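Robot arm on the labeling tables – what happened to your hours?

Forum: Shop Floor Talk > Small outfits

Started by nshboul_pack
We're a small repack place, 41 people on the books. Wultgate put an arm in back in November and the line I'm on changed overnight. Used to be two of us per table, one on labels one on sorting. Now its one person and the arm. Pay is the same so far. Anyone else been thru this? What should I be asking for

Reply from Grelska_Dan
Ask who resets it. Seriously. At my place that ended up being the packers, no extra money, no training, just "you're standing right there". I was doing 114 resets a shift some weeks, we kept a tally on the wall to prove it.

Reply from vulter7
Disagree that it's all bad. My wrists quit hurting the second month. Boring part went to the arm, I do checks and fixes. I go home less wrecked. Not missing the old way one bit.

Reply from nshboul_pack
vulter7 – glad for you, but did they cut anyone? That's what people are whispering about here. Maya Farah (our lead) says no. She also said no overtime changes and then there were overtime changes.

Couple people messaged asking what the setup is like so ok. Nothing fancy, tables pushed near each other, labels on one, arm reaching over the other. Power strip is down on the floor by the table leg which I have complained about.

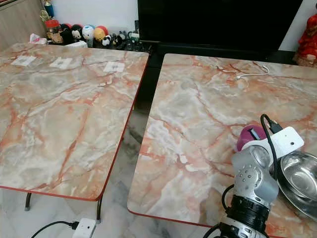
Reply from akl_nights
1. Get that power strip up off the floor. Before any talk about money. We run Akl gear and cords were our first write up, somebody hooked a foot and the whole line was down til lunch.
2. Get the reset thing in your job description, like Dan said. In writing.
3. Ask for the hours by person, before and after. Not the total. Total at ours looked fine and two ladies on evenings had lost a full day each.

Reply from vulter7
Nobody was let go at mine. They didn't replace people who left tho, so I guess that's a cut if you squint

Reply from Grelska_Dan
That IS a cut. Just slower.

Reply from vulter7
Still rather have my wrists.

Reply from nshboul_pack
Update 12/30/21. Meeting happened. Resets are going on the job sheet with a $310 one time training payment, which, eh. Strip gets moved next week supposedly. Hours by person they "have to look into". I'll post if I get them – Nisreen

Reply from akl_nights
Take the 310 and keep asking for the hours.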